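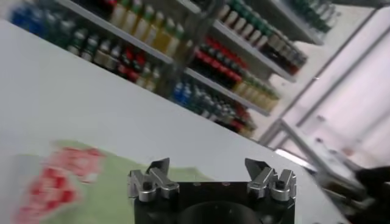 Vukalgate Boards > Home & Laundry > Folding
Topic: Flat fold vs. file fold for tees, and does table size matter?

halina_g
Posts: 1081
8:12 pm

I have become a person with opinions about T-shirts. I've been doing the shirts for the Zitia clothing swap all month, working on a couple of white tables at the Amoah drinks place, and I used to dread it. Now I look forward to it! Give me a smooth table, decent light and a heap of soft cotton and I'm happy for an entire evening.

The batch is 47 pieces, mostly tees, a lot of them in pale colors. I've been doing the fold where the shirt lies face down, sides come in to the middle, sleeves back, then bottom up to the collar. It makes a nice flat stack, but the stacks lean once they get tall, and if someone pulls one from the bottom the whole thing goes. Thinking of switching to the file fold so they stand on edge in the bins.

So, two questions. Does anyone file fold for a swap where strangers are going to dig through? And do you lay the shirt with the neck toward you or away from you? I keep changing my mind on that second one.

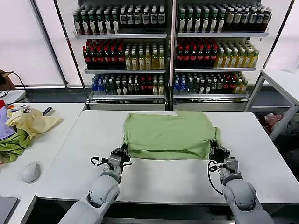
Green tee spread out, with the yellow and lavender still in the heap on the side table.

tobias_k
8:31 pm

Neck away. Always neck away. You're looking at it the way you'd look at a person wearing it, so you can see right off if the shoulders are even. I learned it upside down at first and spent years making crooked sleeves.

Also I'm jealous of that wall of bottles. I fold facing a water heater.

halina_g
8:36 pm

Ha, it's very cheerful! All those green caps and red caps. I get thirsty though.

mycu
8:44 pm

Going to disagree with Tobias. Neck toward you is better for anything with a hem that curls, and every cheap tee has a hem that curls. You put the hem at the far side, you smooth from the collar out, and the slack gets pushed away from you instead of bunching up against your stomach. With neck away you're dragging the wrinkles back in your own direction.

For Halina's first question: yes, file fold, please, do it. We switched at the Gika bins last October and I would never go back. People flick through with one finger like records. They still mess them up, but they mess up one shirt and leave the next twelve alone.

tobias_k
8:50 pm

You smooth sideways, from the middle out to the seams. Nothing bunches. I don't know what you two are doing to these shirts.

mycu
8:52 pm

Sideways gets the body flat and leaves the hem wavy. Try it on a shirt that's been through the dryer a hundred times.

nkrumah_t
9:05 pm

I do it both ways depending on how the shirt comes out of the pile, so I'm no use in that argument. What made the difference for me was the two corners nearest you. Before any folding, pick up both of them and give a little tug out and down, same pull on each side. If one side seam has twisted you'll feel it right there, one hand comes up short. Then you fix it before you've got three layers to undo.

I let a bit hang over the front edge of the table while I do it. The edge gives you a straight line to check against, free of charge.

halina_g
9:11 pm

The table edge!! Why have I never used the table edge. I've been eyeballing it in the middle of the table like a fool. Trying this on the next one.

ama_bawa
9:26 pm

Love this thread already. I've been file folding since my kids were in preschool and I can type out how I do it. This is for a normal adult short sleeve tee on a table that fits the whole shirt with room on either side. (To answer the thread title: yes, size matters, if the sleeves hang off they pull the body crooked.)

1. Shirt face down, neck whichever way you like, I'm staying out of it. Smooth it with flat hands, fingers together.

2. Take the two near corners and square them up against the table edge, the way nkrumah_t said. If your neck end is the near one the sleeves will want to bunch up there, so pull them out to the sides first.
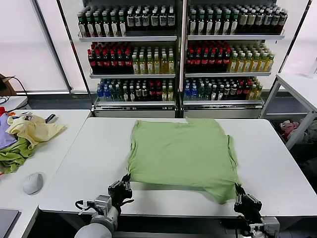
3. Bring one side in a third of the way, sleeve and all. Flip the sleeve back so it lies inside the strip and doesn't poke out past it.

4. Other side the same, laid on top of the first. You should have a long strip the same width top to bottom. If it's fatter at the shoulders, open it up and do it over, it only gets worse from here.

5. Fold the collar end down just past the collar. This hides the neckline and gives the packet something stiff to stand on.

6. Fold up from the hem in halves or thirds depending on how deep your bin is. Stand it up. If it falls over, press the air out and fold one time more.

A small soft tee usually wants thirds. Big heavy ones want halves or they turn into a brick.

halina_g
9:48 pm

OK reporting back! Did six with the edge trick and Ama's steps. Five of them stand up by themselves. The sixth is some kind of slippery sports fabric and it just sighs and lies down.

Neck toward me felt strange for two shirts and then it felt great. Sorry Tobias.

tobias_k
9:53 pm

I'll survive. Do the slippery ones flat and put them in their own bin. They will never stand, I've tried clips, I've tried rolling, they slide out of a roll as well.

mycu
9:57 pm

Rolling works on the slippery ones if you make the sock cuff. Turn the hem inside out up to the width of your hand before you start, roll from the collar down, then flip that cuff over the roll. It holds really well. Bad for a swap though, because you can't see what the shirt is.

ama_bawa
10:04 pm

Yes to the cuff for suitcases, no for bins. For a swap you want the print or at least the color showing on the top edge. With the file fold, if there's a design on the chest, the last fold should leave a bit of it facing up. Takes a try or two to figure out which way to turn it.

nkrumah_t
10:10 pm

Sort before you fold, too. Halina, I can see a pale yellow and a lavender in with the green there. I pull everything into color heaps first, then do one color straight through. Easier on the brain and the bin looks wonderful at the end. I timed it once and got down to 14 seconds a shirt in a run of all the same size. Mixed pile, much slower.

mycu
10:13 pm

By size first, then color. People looking for a large don't want to go through every green shirt you own.

nkrumah_t
10:15 pm

Fair. Size bins, color inside the bins.

tobias_k
10:19 pm

Now that I agree with. Write it on the calendar.

halina_g
10:22 pm

Size bins, color inside, file fold, neck toward me, slippery stuff flat in its own bin. I have 3 bins and I need at least one more, so that's tomorrow's errand. Ama, do you put the size label on the front of the bin or on a divider? The swap tables are low and people stand right over them.

ama_bawa
10:29 pm

Divider, sticking up above the shirts. Cereal box cardboard cut to the width of the bin and a fat marker. On the front of the bin it ends up behind somebody's coat.

halina_g
10:31 pm

Saving every cereal box in the house starting now.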